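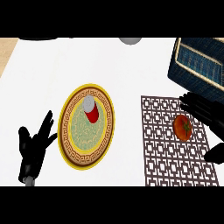

Simulated tabletop with a pair of black robot hands, a can standing on a plate and a tomato on a patterned mat.

Simulation-first procurement is a way of planning and buying robot equipment in which the work is set up in computer simulation before any hardware is ordered. It is used mainly by small laboratories, training colleges and light manufacturers considering two-handed robots for table work such as sorting, packing and laying out goods. The term is also applied more loosely to any purchase where a rendered trial forms part of the written case for spending.

Background

Robot hands with separate fingers cost more to buy and repair than simple two-jaw grippers, and buyers have often found it hard to judge whether the extra cost is justified. A simulated trial lets a buyer try several types of hand on the same task at the price of software and staff time. The practice was set out in a planning guide by Ifeoma Tamuno, issued by the consultancy Veltgate on 12/16/19 and revised the following June.

Method

The buyer first lists the objects the robot will be expected to handle. Household items are common in early trials, with tins, fruit and crockery standing in for goods of different shape and firmness. Patterned surfaces are often included to test the vision software, which may do well over a bare white table and badly over a busy print.

Each task is then run 200 times with small changes to the position of the objects. The Veltgate guide recommends comparing at least three hand designs and keeping the table height and arm mounting the same for all of them. Failed runs are sorted by cause, so that a fault in the control software is not charged against the hand.

Budgeting

Costs are normally divided into purchase, installation and upkeep. Purchase covers the arms, hands, controller and cameras. Installation covers the table or frame, electrical work, guarding and staff training. Upkeep is the heading most often set too low. Finger tendons, joint covers and cables wear out, and a spare hand may have to be held in stock if the supplier's delivery time is long. The guide allows 18 per cent of the purchase price each year for upkeep in the case of fingered hands and 8 per cent for two-jaw grippers.

Software licences are treated differently from one buyer to another. Kastero, a packing firm, enters them as a running cost, while the training college at Kikell spreads them over the life of the arms.

Leasing

Some suppliers lease hands separately from arms. The Fiore scheme lets the buyer change hand type once during the lease without a new contract. Leasing lowers the first payment but usually costs more over the full term, and repair of damage caused by collisions is commonly excluded.

Limitations

Friction, soft materials and cable drag are difficult to model, and results for fruit or cloth are less dependable than those for rigid items. A simulated hand does not overheat or wear unless these effects have been added. For this reason the guide advises a short hire period with real equipment before the order is signed, paid for from the same budget line as the simulation.

See also

Robot leasing
Total cost of ownership
Acceptance testing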